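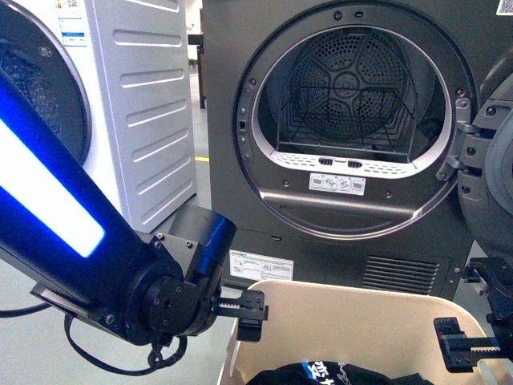 I've had the Prenomach dryer rack since August and I'm still a little giddy about it, so bear with me.

If you've never used one, a drying rack sits inside the drum and stays put while everything tumbles or blows around it. Mine is the black wire version. You set it in the dryer, lay your stuff on top, pick a rack or timed setting and walk away. Sneakers! Stuffed animals! The wool hat I was sure I'd ruined! All of it dries flat, and there's no thumping at 10 p.m. like somebody is moving furniture in the basement.

Sneakers were the reason I bought it. Two pairs fit if I put them heel to toe (kids' sizes, one adult pair if your feet are big). I run mine for 30 minutes on low, flip them, and go again if the tongues still feel damp. The insoles come out first and go alongside.

Sweaters do well too, but only one at a time. I tried doubling up and the bottom one was still soggy in the middle, so that's on me.

Things I'd change: the rods are thin, and they leave faint lines on soft knits unless you put a thin towel down first. It's also awkward to store. Mine hangs on a nail next to the ironing board and catches my sleeve every single time. And please check your dryer manual before you order, because not every drum works with a rack. My sister-in-law's doesn't, and she had to send hers back.

Cleaning is easy, just a wipe with a damp cloth. I do clear the lint filter before each rack load, especially after anything wool, because those loads shed like crazy.

I also looked at the Trumus one, which has a mesh top and would probably be kinder to knits, but it was sold out for weeks and I got impatient. No regrets. Five stars from me, and I'm getting a second one for my mom's place before boot season.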